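Zundimero 7 Folding Meeting Table, White, Rounded Corners

Product code: ZM-519
Supplied by Jullow Commercial Furniture
Page updated 21 April 2021

Overview

The Zundimero 7 is a rectangular folding table for training rooms, libraries and shared offices. It replaces the Zundimero 5. Tops from the earlier model will not fit the current underframe, as the fixing centres have moved inboard.

Specification

Top: moisture-resistant particleboard core, melamine both faces
Edge: ABS, colour matched, rounded corners
Underframe: powder-coated steel, folding
Castors: twin wheel, two locking, two free
Distributed load: 60 kg maximum
Colours: White, Fog Grey, Natural Oak
Warranty: 3 years, commercial indoor use

The load rating applies with the table open, both latches engaged and the locking castors set. It does not apply to point loads at the unsupported ends. Do not sit or stand on the top.

Assembly

Tops and underframes are packed in separate cartons. Fit the underframe with the top face down on a clean blanket, using the machine screws provided. Hand-tighten all screws before final tightening with the supplied hex key. Power drivers can strip the threaded inserts, and this damage is excluded from warranty.

Finish

White and Fog Grey are a low-sheen finish. Natural Oak has a light embossed grain and shows pencil marks less readily. Batches vary slightly in colour. Customers adding to an earlier order should quote the batch label on the underside of the top.

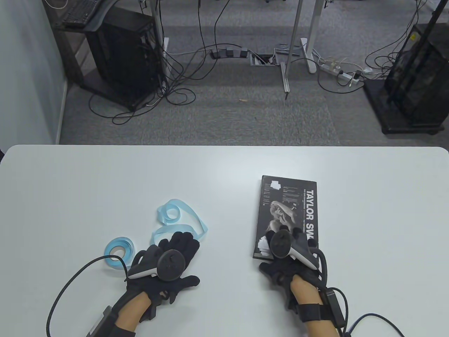
White top with rounded corners, in use.

Cleaning

Wipe with a damp cloth and neutral detergent, then dry. Ballpoint ink can be lifted with methylated spirits on a white cloth. Cream cleansers and scourers will dull the surface permanently.

Accessories

Liresora modesty panel, clip-on, grey fabric
Liresora linking bracket, pair
Sangkhawat cable tray, full length, black

Delivery

White is normally held in stock. Natural Oak is made to order and next ships in July. Delivery is to the kerb or loading dock unless inside placement is booked at time of order.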